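Sweeping a hard floor: what the advice leaves out
Speaker notes, 24 June 2009
Slot is 40 minutes. Leave the last ten for arguing.

Slide 1. Title up while people sit down.
Say who I am and that I have nothing to sell. Thank Catherine MacLeish for the invitation, and for not minding when I told her I thought half of last year's programme was rubbish. (Pause. They may laugh. If not, carry on.)

Slide 2. Where the advice comes from
I started collecting printed advice on sweeping in 2000, mostly leaflets that come tied to broom handles and the backs of cleaning product catalogues. The same sentences turn up again and again. Sweep with the grain. Sweep towards the door. Never sweep marble, only mop it. Always mop marble, but sweep it first. Two of those came from the same Predholm leaflet, facing pages.
Ask the room: who has ever seen a reason given for sweeping towards the door? Wait. I expect a few hands for "that's where the bin is". Fine in a corridor. In a sitting room the door is usually where everybody walks, so you build your pile of dirt in the one spot that gets trodden on.
Don't get drawn into the superstition stuff here. Mawuli has a whole paper on it and he's on after lunch.

Slide 3. Marble
Big veined tiles, white and grey, the sort that half the new flats have now. People tell me they are easy to keep clean. I don't believe it. They are easy to make look clean, because the veining hides crumbs and hair very well from standing height. Get down on your knees with a lamp on the floor and look along the tile.
The claim that a broom scratches marble: I have asked four suppliers for evidence and been sent four brochures. Grit scratches marble. A broom dragging grit across it might well do so, and so will a shoe. I would like somebody to test this properly, and until they have I'd like the word "scratch-free" taken off the packets.

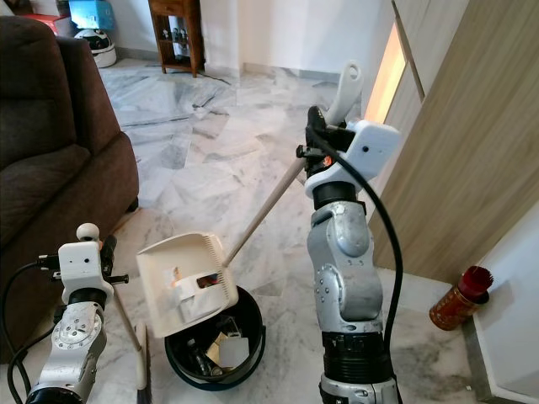 So, the bucket. I put the bucket on the floor next to where I'm sweeping and I empty the pan straight into it, little and often. The usual instruction is to gather the whole room into one heap, fill the dustpan, then walk it to the kitchen. Anyone who has done that in a draught knows how much arrives. Lustton's catalogue shows a woman doing it in white gloves, smiling, with a pan heaped like a pudding. I don't think she got far.
A bucket that stays with you also takes the things that shouldn't go near a dustpan on a long walk. Bottles are the obvious one. A bottle rolls off a pan. In a bucket it lies on its side and stays put.
Objection I always get: you'll have to sort it afterwards. Yes. Glass out, card and paper out, the rest in the bag. You'd have to do that anyway, and it's less unpleasant from a bucket than from the bottom of a kitchen bin.

Slide 4. Long handles
Here I've changed my mind, so say so plainly. I used to think the long-handled dustpan was a gimmick. Heriberto Rengifo lent me his and I've had it since August. He has stopped asking for it back.
What it's good for: no bending for every pan. That matters if your back is bad and it matters more than the packaging lets on.
What it isn't good for: fine dust. The lip sits a shade higher when you hold the handle at a natural angle, and you get that thin line of dust you chase backwards across the room. The makers say to tilt it. I've tilted it. The line gets thinner.
The comb teeth along the edge of some pans are for pulling hair and fluff out of the broom. This works. I was ready for it not to. But do it over the bucket, never over the floor you've just done, and pull the bristles through slowly or it flicks.
Hanging holes: mention only if time. Pans that hang up get washed less than pans that live under the sink. That's my own house and Rocío Cabral's, so a sample of two, and she disputes it.

Slide 5. The furniture problem
Sofas. Every leaflet says "move the furniture". Ask who moves the sofa. I have asked this at 14 talks and the honest answer is at Christmas.
Try this: sweep along the front of the sofa first, before the open floor, with short strokes pulling out towards you. Do the middle of the room last. Most people do the middle first because it feels like progress and then drag whatever's under the sofa out across the clean part.
Sakda Kaewmanee does it the other way round and his floors are no worse than mine. He'll probably say so in questions. Let him. 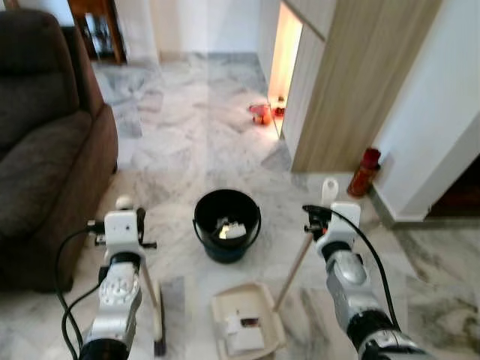

Slide 6. What sort of bucket
Round, wide at the top, with a carrying handle. I'm suspicious of anything cleverer. The Quintanilla people showed me one with a lid on a pedal and I couldn't get a dustpan under the lid without using my knee.
Wide rim matters most. If the pan is nearly as wide as the opening you'll spill at the corners whatever you do.
Dark or light? I've been told dark buckets hide dirt and so are unhygienic. Rinse it. A dark bucket you rinse is cleaner than a white one you admire.
Keep it light as well. When you start leaving it behind because it's heavy, you're back to walking the pan across the room.

Slide 7. Prunance
They'll ask about the Prunance floor sheets. I've tried them. They pick up hair nicely and push everything bigger than a lentil into the skirting board. Don't be rude about it, Catherine's sister works there.

Questions. If it goes quiet, ask who sweeps before they mop and who only says they do.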